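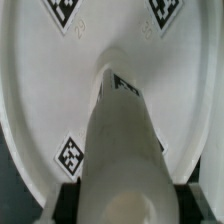 Pad printing comes to the Drultik workshop

We've been asked for it at nearly every open evening, and now we've got it: the pad printer is in, levelled and running at the far end of the Drultik workshop, next to the drying racks. If you make anything with a curve on it, you're going to like this machine a great deal.

For those who haven't used one, pad printing works a bit like a rubber stamp in slow motion. The design is etched into a flat plate, ink fills the etching, a blade wipes away the rest, and then a soft silicone pad comes down, picks up the ink and presses it on to your part. The pad squashes around the shape as it goes, so you can print on mugs, knobs, golf balls, pen barrels, the inside of a shallow dish - all the awkward things our screen printing bench has never been able to manage.

Riku Ishida has been running test pieces since the start of February and the shelf by the kettle is now full of them. His best so far is a set of dial faces for Ornel, the little radio repair firm upstairs, with numerals so fine I had to borrow a magnifier to admire them properly. His worst is a spoon. Ask him about the spoon.

A few practical bits. The plate holder takes artwork up to 80 mm across, and you'll want to leave a little space round the edges, so keep your design to 77 mm or under if you can. Send it as solid black with no greys. Very thin lines do come out, but large filled areas can look patchy, and Riku would rather break these up with a fine dot pattern before the plate is made (he'll do it for you if you ask nicely). Two-colour work is possible with a second plate, though lining the colours up takes patience and we'd suggest getting a one-colour job under your belt first.

We have three pads at the moment: a small pointed one, a long one for barrels and rulers, and a big round one that everybody wants to poke. Please don't poke it! Skin oil gets into the silicone and the ink then refuses to come off cleanly. A strip of sticky tape pressed on and peeled away will lift dust between prints.

Ink is the part that needs some thought. Polypropylene and polyethylene are slippery customers and most inks simply rub off them, so bring a spare or two for testing and tell us what the plastic is if you know. ABS and acrylic are much easier. Metal and glass need a hardener mixed in, and once it's mixed you have the afternoon to use it up. Wipe everything down with alcohol first, even when it looks clean.

Sosina Araya is teaching the induction, which lasts two hours and covers setting up, inking, a short run and the cleaning (there is a lot of cleaning). Groups are four people at a time and the fee is £69, with your first plate and a pot of black ink included. Extra plates are £12. Once you've done it you can book the machine in half days through the usual calendar, under Clurklow, the name the Shiferaw apprentices gave it within an hour of it arriving and which has stuck.

The longest run so far is 205 bottle caps for a cider maker, finished in one morning with the radio on. I did the last twenty myself and could happily have done more.

Induction places are on the sheet by the door, or drop Sosina a message.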